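Liltwood Household Skills Programme: progress report to the Skanalus fund, July 6, 2025

The grant has now supported 76 sessions of practical tidying and sorting at the Liltwood rooms, against the 100 agreed for the full year. Kirsty Haslam has continued to lead the sessions, and attendance records are held by Hélder Bettencourt. 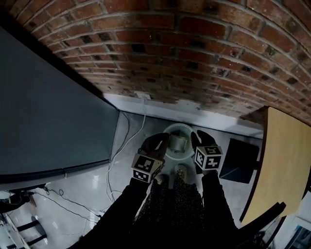
Work in this quarter concentrated on floor-level tasks - clearing small items into baskets and keeping walkways open. Spending on baskets and other small equipment came to £337, which is within the approved budget.

Two matters remain outstanding. Loose cables on the floor are to be tied back, and a quotation for repairs to the lower brickwork has been requested from Cekora. Both will be reported on in September.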